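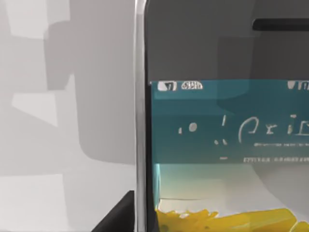

Cuiping Fu reports that on her handset the transfer stopped at the same file each time until she turned off battery saving, and asks for that to go before the first step. It has been added under Before you start.

6. Moving recordings from a phone to the Gezer library

Section 6 covers the transfer of video and audio files from a phone to a computer running Gezer, and their conversion to the library format. It applies to the desktop edition only. If you use the Pillholm server edition, follow the server guide, as the menus differ and the default folders are not the same.

Before you start

Turn off battery saving on the phone. Some handsets suspend the transfer service when the screen locks, and the file in progress is then left incomplete.

Check the free space on the computer. Gezer keeps the original file until the converted copy has been verified, so both must fit on the disk together. The program will not start a job with less than 2000 MB free on the working drive.

Close any other program that has the recordings open. A file locked by a video player is skipped and marked "In use" in the log.

6.1 Connecting the phone

1. Start Gezer on the computer and wait for the status line to read "Ready".

2. Connect the phone with a data cable. Cables supplied with lamps and small speakers often carry power only, and the phone will charge without appearing in the device list.

3. Unlock the phone. When asked how the connection should be used, choose file transfer.

4. In Gezer, open Devices and select the phone by name. If two entries have the same name, select the one with a storage figure beside it.

5. Press Pair. A code appears on both screens. Confirm on the phone first, then on the computer. The code expires after 30 seconds; press Pair again to get a new one.

Note: pairing is stored per user account. A second person logging in to the same computer must pair the phone again.

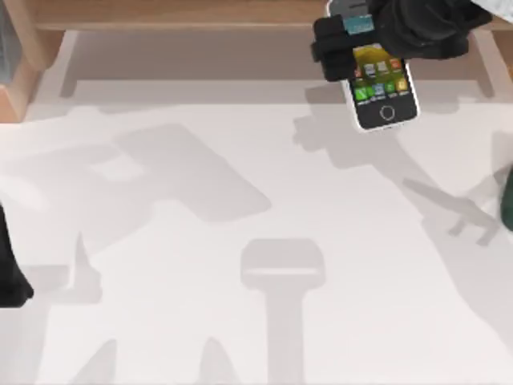

Once pairing is complete, Gezer reads the folder list from the phone. On a full handset this can take several minutes, and the progress bar does not move during the first part of the scan. Do not unplug the cable at this point. An interrupted scan leaves a partial index, and folders missing from it stay hidden until you choose Devices, Forget Index and scan again.

6.2 Choosing the files

1. Open the Source panel. Folders containing video are shown in bold, folders containing only audio in plain type.

2. Tick the folders or single files you want. Ticking a folder includes its subfolders unless "This level only" is set.

3. Set the date filter if required. The filter uses the date stored in the file. Clips received through a messaging program often carry the date they were saved.

4. Press Add to Queue.

The queue holds up to 400 files. Anything beyond that is refused with message Q-6, and the files already queued are not affected. Run the queue, clear it, and add the remainder.

6.3 Setting the output

1. Choose a profile. "Library" is suitable for most recordings. "Small" lowers the picture size and should not be used for material you intend to edit. "Copy" moves the file without conversion.

2. Choose the sound setting. Leave this at "Same as source" unless playback is silent on your other equipment, in which case choose "Stereo, standard".

3. Set the destination folder. It must be on a local drive. Network folders can be selected but the verify step will fail on most of them.

4. Leave "Verify after conversion" ticked.

5. Press Start.

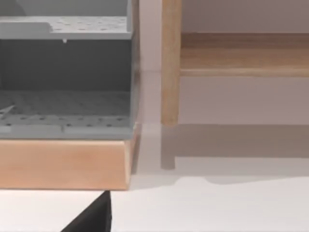

Fig. 6-3. Storage unit, corner position.

CAUTION: Do not tick "Delete source when done" on a first run. Files removed from the phone by this option do not pass through its recycle folder and cannot be recovered by Gezer.

6.4 Checking the result

Open the Log panel when the queue has finished. Each line ends in one of the following words.

Done: the copy was converted and verified.

Unchecked: the copy was made but verification was off or could not run. Play the start and the end of the file before deleting the original.

Skipped: the file was in use, protected or of an unknown type.

Failed: no usable copy was made. Select the line and press Retry. If it fails again, use the "Copy" profile and convert the file later from the local drive.

If sound and picture drift apart in a long recording, the phone has recorded at a variable frame rate. Tick "Fixed rate" under Output, Advanced, and run the file again. The setting applies to the current queue only.

Logs are kept in the Flelberg folder inside your user directory and are overwritten when the program is updated. Save a copy elsewhere before updating if you need to send one to support.

Section last revised 15th March.

Comments

Nesrin Dönmez
The Forget Index step fixed my missing folders, thanks. In my version it is under Devices, Advanced.

clatley_av
Is there a way to keep "Fixed rate" on? We do all our recordings on phones and I have to tick it for every queue.

Nesrin Dönmez
Save it as a custom profile. It worked for me in the February update, not before that.

tapehead
6.3 step 3, verify ran fine on my network drive but it was very slow. Went back to local.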